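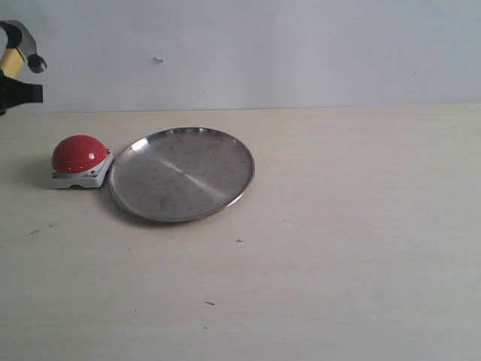 大圆顶按钮的接线与安装

本文适用于带方形底座、圆顶按帽的自复位按钮,用途为桌面抢答、呼叫或向单片机输入一个开关量。文中的接法只用于低压直流回路,不能代替急停装置。急停回路要求带机械自锁的常闭触点和符合标准的强制断开结构,普通游戏按钮不具备这些条件,外形相近也不可互换。

一、准备

所需材料:按钮一只,双芯软线一根,接线端子或热缩管,10 kΩ 电阻一只,0.1 μF 瓷片电容一只,防滑胶垫四片。若需要按帽发光,另备限流电阻,阻值按灯珠额定电流计算。

所需工具:万用表、十字螺丝刀、剥线钳、电烙铁、镊子。

本站测试用的是 Nerska 方座型和 Camesis 方座型各一只,两者微动开关的安装孔距相同,弹簧不通用。Fortin 的早期型号底板用卡扣固定,没有螺丝,拆法见第二节末尾。

二、拆开底座

1. 断开一切电源,取出电池。
2. 将按钮倒扣在软布上,圆顶朝下。直接扣在桌面上容易磨花按帽,浅色桌面也会留下划痕。
3. 揭开底部四角胶垫,螺丝一般在胶垫下面。若四角没有,检查铭牌贴纸下方。
4. 对角交替松开螺丝,取下底板。弹簧处于预压状态,松最后一颗时用手压住底板。
5. 记下弹簧的方向。锥形弹簧大端朝下,装反后按帽会偏斜,回弹时卡在导槽里。

卡扣式底板:用塑料撬片从出线口一侧插入,沿边缘推进,每次只放开一个卡扣。金属螺丝刀会压塌底座边缘的倒角,不要使用。

三、辨认触点

微动开关通常有三个引脚:公共端 COM,常开端 NO,常闭端 NC。标记磨掉时用万用表蜂鸣档测量:

未按下时导通的一对为 COM 与 NC。
按下时导通的一对为 COM 与 NO。
任何状态都不导通的一对为 NO 与 NC。

两脚开关只有常开或常闭一种,测一次即可确定。

测量按下状态时应从圆顶施力,不要直接拨动微动开关的簧片。部分按钮的按帽行程不足,手拨时导通而实际按压时不导通,这种情况需在按帽顶杆处加垫片。垫片厚度以按到底时开关动作、松手后完全释放为准。

四、接线

输入端采用上拉接法。10 kΩ 电阻一端接电源正极,另一端接单片机输入脚;COM 接地,NO 接输入脚。未按下时输入为高电平,按下时为低电平。

0.1 μF 电容并联在输入脚与地之间,尽量靠近单片机一侧焊接。线长超过 3 米时改用屏蔽线,屏蔽层单端接地。

软线剥皮 5 毫米,先上锡,再焊到引脚。每个引脚的加热时间控制在两秒以内,时间过长会使引脚在塑料壳中松动,触点错位。焊好后套热缩管。线从出线口引出前在座内打一个结,或用扎带固定,避免外部拉力传到焊点。

带灯的按钮,灯与开关分开走线。灯脚有正负之分,接反不亮。

五、消抖

触点闭合时会有若干毫秒的抖动,仅靠电容不能完全消除。程序中按以下步骤处理:

1. 每 1 毫秒读一次输入脚。
2. 电平与上次相同,计数加一;不同则清零。
3. 计数达到 20 后才承认新状态。
4. 抢答用途在承认一次按下后锁定 300 毫秒,其间不再响应同一按钮。

多人抢答时,20 毫秒的确认时间对各路相同,但先后次序应以首次变低的时刻为准,不以确认时刻为准。做法是在首次变低时记下计时器的值,确认有效后再比较。若确认失败,该值作废。

六、装回与固定

1. 弹簧归位,按帽四周对准导槽。
2. 盖上底板,螺丝对角逐步拧紧。底座多为注塑件,自攻螺丝拧到贴合后再加四分之一圈即止。
3. 从圆顶中央和四周各按几次,手感应一致,无摩擦声。
4. 用酒精擦净底面,贴防滑胶垫。胶垫应高出螺丝头。

放置时让底座离桌沿至少一掌宽。桌面光滑、用力拍击的场合,胶垫不够,可在底部加双面胶或用 Kaltunska 的吸盘底板。吸盘底板对有明显木纹凹凸的桌面吸附力不足,使用前应在同一桌面上试拉。

七、测试

先用万用表在线缆末端复测一次通断,再接入单片机。我们的耐久测试用自制推杆以固定节拍按压,共 1,356 次,其间程序记录到的次数与推杆计数一致。另一只未加电容的样品在第 262 次出现一次重复触发,加上电容后重做未再出现。样品数量少,结果仅供参考。

八、常见故障

按下无反应:查 COM 是否接地,查焊点,再查顶杆行程。

一直处于按下状态:误接 NC,或垫片过厚,或弹簧装反。

一次按下记为多次:消抖计数过小,或程序没有判断松开状态。

偶发误触发:线过长且未屏蔽,或与电机、继电器的线捆在一起。分开走线,间距 10 厘米以上。

按帽倾斜:导槽内有毛刺。用细砂纸磨平,吹净碎屑,不要加油。润滑油渗入微动开关会造成接触不良。

最后修订:2004年3月28日。修订内容:更正第三节两脚开关的说明,第八节增加按帽倾斜一条。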